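3.2 Small packets and wrappers

Much of what people carry in bags and coat pockets is packaging of one sort or another. Alexiou and Farquharson sorted 200 pocket loads at Pliltport and found that foil and film gave the most trouble, as a wrapper keeps no fixed outline once it has been creased. We therefore kept such items in the mixed set – a gold foil packet, for instance, on the same table as a printed plastic bag and a green packet. 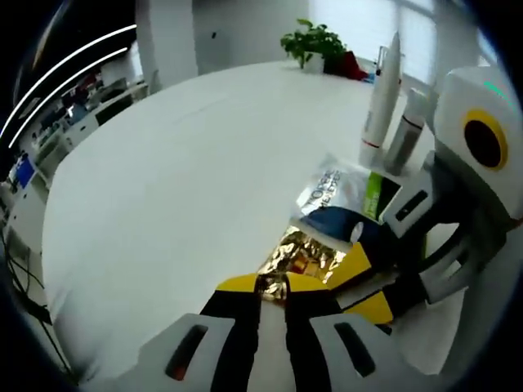 3.3 Sorting by surface

Items were grouped first by surface and then by size. Shiny foil formed one group and printed packets another, even where the two lay side by side. Crumpled pieces were not flattened before sorting. Almost 90 items were moved between groups after a second reading of the MacKinnon list, most of them sachets.

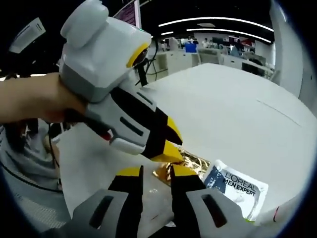
Figure 2. Crumpled gold foil beside a small white packet marked L'ORÉAL MEN EXPERT, on the white table.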